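Wirkcombe Community Hub
1/4 The small equipment rack has been placed in the main room. The mounting rail is numbered 1 to 3, and members are asked to quote the unit number in any request to Kolbrún Hviid. 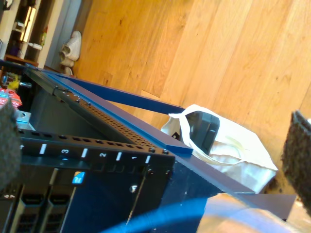 Bags and shoes should be kept on the shelving side - the walkway must remain clear after 4 pm.

Wirkcombe Community Hub
2/4 The wood surfaces are finished and should be wiped with a soft cloth only. Please do not drill or tape them. Marks should be reported to Dede Kwofie on extension 915.
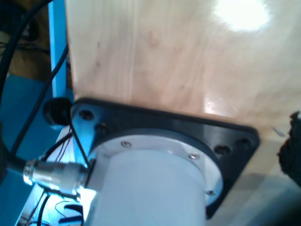

Wirkcombe Community Hub
3/4 Access hours
The room opens in December to all holders of a Trotby pass.

Wirkcombe Community Hub
4/4 Passes are limited to 200. Applications are handled at the front desk.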